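Speaker notes - paint talk, Wuisan hall, evening slot

Start on time even if people still coming in. Say hello, thank Ridwan Khoo for the projector.

Opening: who here has painted a piece of furniture and hated it a year later? Hands up. Wait for the laugh.

My first one. Chest of drawers, Gendia, December, freezing shed. Paint went on like porridge. Tell the drawer story (short version!!) then move on.

Prep
- sugar soap, rinse, leave overnight. Don't skip the rinse
- sand with the grain. 120 then 180, no need to go mad
- knots: knotting solution, 2 thin coats. Yellow bleed comes thruogh anything else
- old varnish you can't identify, test a patch round the back first

Pass round the Urel sample boards here. Ask for them BACK.

Primer or not? Slamet Mandagi says never on bare pine, I say always. He's in tonight so be nice. Let him have his say, 2 mins max, then cut in.

Colour
Why people are scared of it. Everyone goes for grey, then off-white, then grey again. Landlord colours. Talk about my gran's kitchen in Ploto, every cupboard a different blue, nothing matched and it worked.

Dark colours show dust. Pale ones show every knock. Middle greens forgive the most, which is why old schools and workshops were full of them. Check the colour by lamp as well as daylight, buy the small tin first.
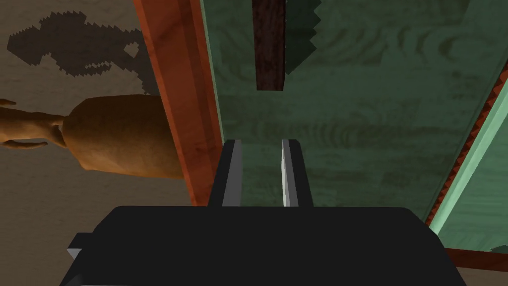

Green on wood

Pause. Sip of water.

Coats
- 4 thin beats 2 thick, every time
- light sand between, wipe off with a damp cloth
- tabletops: varnish on top, shelves you can get away with wax
- leave it 30 days before you put anything heavy down. Yes really. Mugs stick, books stick

Brushes - cheap ones shed, wash them straight after, wrap in paper so they they keep their shape. Rollers ok for big flat bits.

Questions. Likely ones: chalk paint (fine, seal it), lead in old paint (test kit, mask, don't dry sand), painting over laminate (different primer, see handout).

Handouts by the door. Mention next month is upholstery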